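Print this section | E-mail to a friend

Section 4: Stacking and levelling your Puvholm cabinets

By now you should have two finished cabinets, one slightly better than the other. Put the better one aside. It will go on top, where people look.

Before you start

Clear a patch of floor big enough to kneel on. You will need the levelling key, a spirit level, four joining bolts and a second adult. The second adult does not have to be good at anything, but should be able to lift 12 kg and keep opinions short. Empty both cabinets. Yes, the drawers too.

CAUTION: Never stack more than two Puvholm cabinets. A Fovdale cabinet may go under a Puvholm, but a Puvholm may not go under a Fovdale, however nicely it seems to fit.

4.1 Setting the feet

1. Lay the lower cabinet on its back, on a blanket.
2. Screw a foot into each corner until it stops, then undo it by two full turns.
3. Stand the cabinet up. Do not drag it.
4. Place the spirit level across the top, front first, then side to side.
5. Turn the lowest foot with the levelling key until the bubble sits between the lines. Check the other corners, sigh, and go back to the first one.

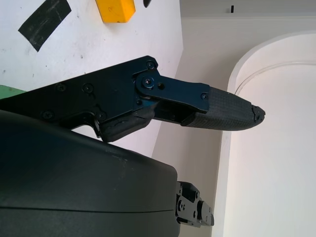 Round pivot joint, link plate and fingertip pad

Note: If the feet run out of thread before the bubble gives in, your floor slopes more than 22 mm from end to end. Use the Kindville packing plates, sold separately. Folded beer mats have been known to work until about December.

4.2 Bringing the cabinet to the wall

Slide the lower cabinet back on its blanket until the gap behind it is 56 mm. Measure this at both ends. The gap lets air round the back panel and gives your cables somewhere to tangle in private. Skirting boards vary, so measure from the wall itself and ignore the skirting entirely.
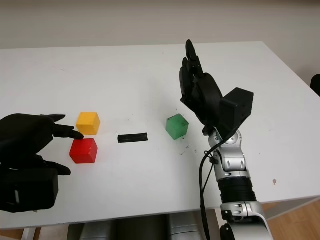

Check the level again once the cabinet is in position. It will have changed. Floors do this, and arguing with the key will not help – quarter turns only, and let the cabinet settle between them.

4.3 Adding the upper cabinet

1. Remove the four plastic caps from the top of the lower cabinet. Keep them.
2. With one person at each end, lift the upper cabinet by its base rails. The decorative trim is not a handle.
3. Lower it straight down and line up the front edges first.
4. Drop in the joining bolts. Finger-tight for now.
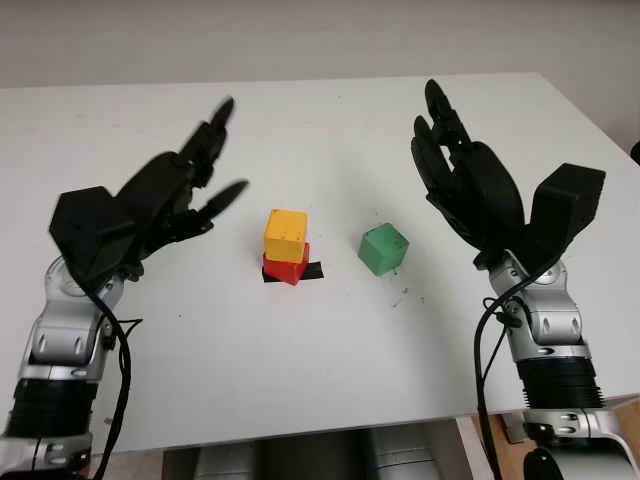
Line up all four corners before you tighten anything. Run a thumb down each corner; if you can feel a step, so will every visitor's sleeve. Two toy blocks can sit as the yellow-orange and red ones do, the lower one turned out of line with the one on top, and look quite cheerful about it. Two cabinets cannot. The bolt holes will not meet and the doors will catch. Nudge the upper cabinet round with the flat of your hand, then tighten the bolts in a cross pattern.

CAUTION: Fix the wall strap before loading any drawer. The stack must not be used without it, not even for one evening with guests coming.

4.4 Doors

Doors that hang unevenly are nearly always a levelling fault, so return to 4.1 before touching the hinges. We know. If the doors still disagree, turn to Section 5.

Text by Přemysl Kubíček, checked on a sloping floor by Anežka Doležal.

Last updated: December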